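3.2 Materials and sample preparation

Flexible polyurethane foam was bought as uncut sheet from Sevach in two grades, referred to below as soft and firm. All sheets came from the same delivery and were kept flat in a dark cupboard until they were cut. The supplier lists both grades for seat cushions, and neither contains a flame retardant. Samples were cut with a hot wire, and any piece with a torn or melted face was thrown out.

Before testing, each sample rested for 23 hours in the conditioning room with no load on it. Mass was then recorded on a bench scale, and height was read with a dial gauge fitted with a wide foot so that the reading did not press into the foam.
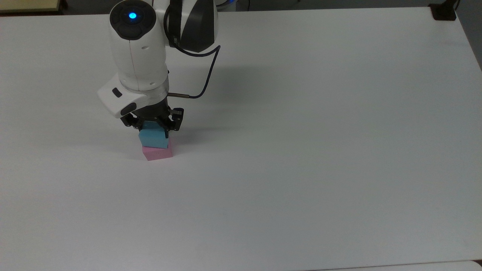
Foam recovers slowly after it has been squeezed, and the time between unloading and measuring has a large effect on the result. Earlier work on cushions often leaves this time out, which makes the published values hard to compare. We used a fixed wait of 600 seconds for every sample. A second reading was taken the next morning but is reported only for the firm grade.

3.3 Compression set

Samples were pressed to half their starting height between flat steel plates and held in an oven. Compression set was taken as the height lost, divided by the starting height. Cường Đặng made all of the height readings, and Irfan Pelupessy repeated a share of them without seeing the first values. Where the two disagreed by more than the gauge error, the sample was measured again and the middle value was kept.

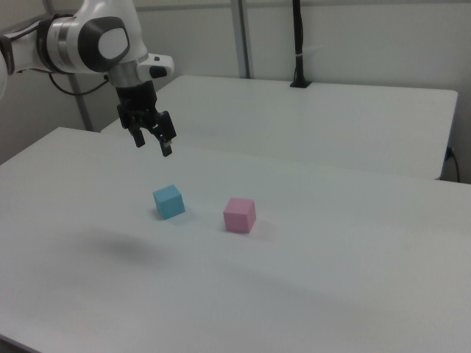 The oven at the Oko site drifted during the first run, and those samples — 78 in all — were left out of the analysis. The remaining runs stayed within the set limits.

Figure 4. Compression set against time in the oven for the soft and firm grades. Bars show one standard deviation.

As Figure 4 shows, the soft grade lost height quickly at first and then leveled off. The firm grade changed more evenly and was still losing height at 900 hours, when the test ended. We did not fit a curve to the firm grade for that reason.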